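Work, Automation and the People in Between
Handout for session 4: Teaching the machine to wash up
Keith Sowerby, February

Please read before the seminar. Last week we left the Usden packing hall with the question of who decides which job gets automated first. The answer from most of you was "management", and you may keep it if you can say which manager, and on what evidence.

1. The job that has to be done by hand first

The usual story has the worker on one side and the robot on the other, with a leaving card going round in the middle. Wavlow, our case for this session, is less tidy. It wants a kitchen robot called Kun for office canteens. Before Kun can wash a bowl, it needs examples of bowls being washed, and those come from people who do it all day with a gripper in each hand in place of their fingers. The cubes over the hands carry printed patterns, so that software can work out where each hand is.

So the first thing automation did at Wavlow was create a washing-up job. The advert called it "demonstration operator".
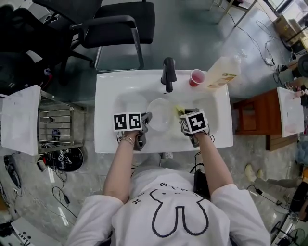 Fig. 1. Bowl, sponge or cloth and two grippers at the sink.

Try the task at home with a pair of salad tongs. Things you normally do without a thought (turning a bowl, letting go of a sponge) become decisions. Faustino Nava, who supervised the operators and gave us a long interview, spent 100 hours on the grippers himself before he was allowed to tell anybody else how to hold one. He considers this the best management training he has had, and the worst for his shoulders.

Terms to know:
Demonstration – one complete go at a task, recorded.
Tacit skill – what you know how to do and can't explain. Operators are paid for it at the same rate as people who can explain it.
Deskilling – see Jerkside reading, part 2. Ask yourself whether it fits here before you use it in an essay. Many don't.

2. Who sees the work

A foreman used to stand at the end of the line. In this kind of work the supervision comes with the tools: the gripper has a camera on it, and the camera takes in whatever is in front of it, including colleagues.

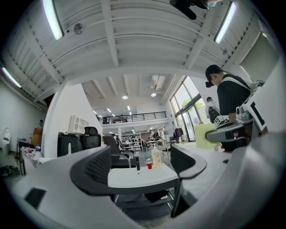
Fig. 2. The room from a gripper's camera, with people at work by the windows and another up on the mezzanine.

Nava's team had signed forms agreeing to be recorded. The forms said a good deal about data and nothing at all about tea breaks. Operators raised this, and a second form was produced, longer than the first.

Note too that a recording can be replayed. A slow afternoon used to vanish at going-home time. Now it can be watched by a person in another building who has never held the grippers and has views on your pace.

3. What changes, and for whom

The operators interviewed gave 168 answers to our open questions. Almost 100 of them concerned breaks, chairs, wrists and rotas. Replacement by Kun came up far less often, usually after we had brought it up. Students tend to find this disappointing. I would ask you to take it seriously: people judge a new system by what it does to their day.

Two points for discussion:

Is an operator training a replacement, or doing a new trade with a short future? Nava says the second. His contract is permanent, theirs are not.

If the robot ends up washing bowls the way one particular person does, should that person be owed anything beyond wages? Bring an argument and one comparison from another trade. Session musicians have been used up, so choose something else.

Reading: Jerkside pack, parts 1 and 2. Part 3 is optional and reads like it.

Written work: one page on a task from a job you have had, described closely enough that a stranger could do it badly. Leave it in the tray outside my office by noon. The online form is still being improved.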